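Thread on keeping one two-arm table running. I look after a cell that handles cups, mugs and towels for a living, which is more than I can say for my own kitchen. People keep asking what "looking after" means. Mostly it means a hex key and a bad attitude. 1/

The cell: two black arms, a black aluminum extrusion frame, a black tabletop. Whoever picked the colors never had to find a black M3 screw on it. I have. I've found 25 of them. There is a 26th. 2/

We call it Nam. The cell next door is Vidorus, which sounds like something you'd take for a cough. I inherited both names along with a spreadsheet that has a tab called "do not use" that everybody uses. 3/

First job every morning: fingers. Before power, grab each fingertip and try to wiggle it. A healthy finger feels dull. A bad one has a tiny click in it, like a loose tooth, and once you've felt it you will feel it in your sleep. 4/

If it clicks, it's nearly always the two screws on the finger mount. Take them all the way out. Wipe them. One small drop of blue threadlocker, put them back, walk away. The walking away is the part I'm bad at. Twenty minutes, then torque. 5/

Do not re-snug the old screw and call it fixed. I did that for the whole of January. The log for that month reads like a hostage diary: snugged left. Snugged left. Snugged left again. Left is fine now (it wasn't). 6/

Next: does it close straight? The cheap test is a strip of copy paper between the fingertips. Close gently, pull. Should drag evenly top to bottom. If it drags at the tip and slides free at the root, your fingers are toed in and every thin rim you pick up will roll. 7/

Rims are where this matters. A mug forgives you. A thin clear cup with something in it gets held by a small stretch of edge and that's the whole deal.

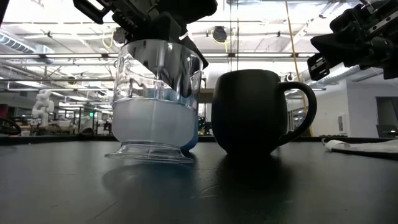
Collitz Bench Notes

Grip on the rim of the clear cup, black mug next door, other gripper hanging around on the right like a coworker near the donuts. Cup's about half full of a pale bluish-white liquid. If the toe-in is off by a hair, this is the pose where you find out. 8/

Liquid rules, since somebody will ask. Anything that gets poured on Nam is on the list taped inside the cabinet door. Milk is not on the list. Milk was on the list. I don't want to discuss the smell inside a cable sleeve. 9/

Towel stays within reach. Mine, your sleeve, whatever. Any drop on the tabletop gets wiped before the next run, and the wipe goes in the log as "wipe" and not as a paragraph about your feelings. 10/

Clear cups are also rough on cameras. You can see the ceiling lights in the wall of the thing, bent into noodles. I can't fix optics with a hex key. What I can do is keep the lenses clean, so at least the noodles are crisp. 11/

Lens cleaning: blower first, then a fresh microfiber, one pass, no circles. Never the towel. I once watched a grown adult with a degree breathe on a wrist camera and polish it with a T-shirt. It had glitter on it. The T-shirt, then the camera. 12/

Then check that the wrist camera hasn't rotated. The mount has enough slop in it to turn a couple of degrees if you bump it. Pull up the view with the gripper open and see whether both fingers come up where they did yesterday. I keep a saved view on the desktop called FINGERS_GOOD. There's also FINGERS_GOOD_2. Use 2. 13/ 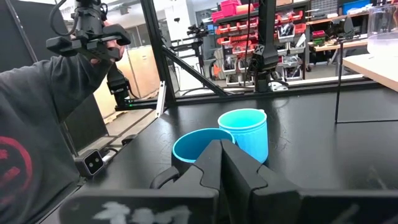
Wrist view: fingers, two blue cups, and the hand controller in use on the left.

What I like in this one: you can see the notched inner edge on the left finger. That step is what wears. When it goes round, mugs start slipping out by the handle and people blame the software. I let them. It buys me ten quiet minutes to swap the finger. 14/

Finger swap takes me 653 seconds with the good driver. I timed it because someone at a meeting said it "should be quick." It's in the wiki now, to the second, out of spite. 15/

Hand controllers. They get dropped, squeezed, leaned on and parked under elbows. The trigger spring goes soft first. Squeeze it, let go slowly, watch the number on the readout. It should come back to zero. If it stops at three, the gripper on the other end is never quite open, and your operator will spend the day nudging cups and swearing. 16/

Zero the trigger with nobody touching it. You'd think that goes without saying. There is a line in the log from last spring: "rezeroed while holding." Everything that gripper did for a day and a half, it did with half a handshake. 17/

Cables. Here's my one religious belief: a cable has a right loop size, and it is bigger than you want. Move the arm to its farthest reach by hand, power off, and look at the loop at the elbow. If it goes flat, it's too short. If it touches the tabletop, it'll hook a mug handle by lunch. 18/

We use Borkix hook-and-loop wraps, a bag of 200, and I am down to the last fistful. Where do they go? I have seen one holding a lunch bag shut. No questions were asked. Some were thought very loudly. 19/

No zip ties on moving joints. Zip ties have a sharp tail, a death grip, and no sense of humor. If you find one on my arm, I will find out which drawer it came from. 20/

Frame clamps get a turn too. The mount on each side holds to the extrusion, and extrusion nuts relax when nobody's looking. I put a paint-pen line across each bolt head and onto the bracket. Line straight, bolt good. Line broken, get the wrench. Total cost: one paint pen, stolen back twice. 21/

If a mount did creep, tightening it isn't enough. You've now got an arm bolted down firmly in the wrong place. Redo the base calibration. Yes, the whole thing. Yes, I know what time it is. 22/

Calibration, the short version: home both arms, touch the left one to the corner mark, touch the right one to the corner mark, compare. They should agree on where the corner is. When they don't, you're refereeing a property dispute between neighbors. 23/

Run counter on Nam said 1149 when I took over in August 2021. I wrote it on a strip of tape on the cabinet. The counter got wiped in an update and the tape is now the official record, so please stop peeling it. 24/

Last thing is the reset. Props go back, towel gets folded, arms get put somewhere sensible. People skip this and then wonder why the first run of the day starts with a fumble. The order I do it in, starting with the shelf:

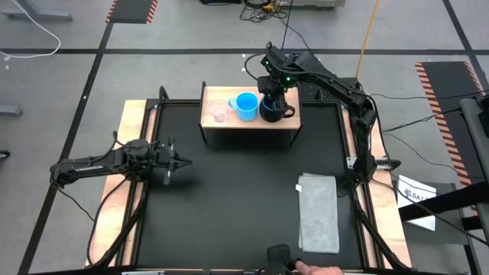 Step 1. Vessels on the shelf, in a row. Measuring cup left, blue mug middle, black mug right. Handles out where a finger can get at them. Black mug on the right is the one the right arm likes to stick its whole face into. Check the rim for chips while you're there. 25/

Step 2. Towel folded flat and laid on the work surface by the right arm's base. Clear of the arm, clear of the cables. If it's got a tag, I don't care which way the tag points. Somebody upstairs does. I've seen the email. 26/

Step 3. Look at the floor. I mean it. Every cable that drapes off this thing ends up down there sooner or later, and the chair wheels are hungry. Trace each one with your eyes from arm to wall. If you lose it in a tangle, so will I, at 6 pm, on my knees. 27/

Step 4. Arms up and in, grippers open, nothing held. Kill power at the switch and keep a hand under the elbow as it goes, it sags a bit. Don't let it drop. The gearbox keeps score. 28/

Step 5. Log it. Date, initials, what you touched. "Fixed stuff" is not what you touched. 29/

Replies are open. If you know a threadlocker that cures in under twenty minutes and doesn't glue the finger on for good, tell me the name. If you have my 3 mm driver with the green tape on the handle, put it back in the second drawer. 30/30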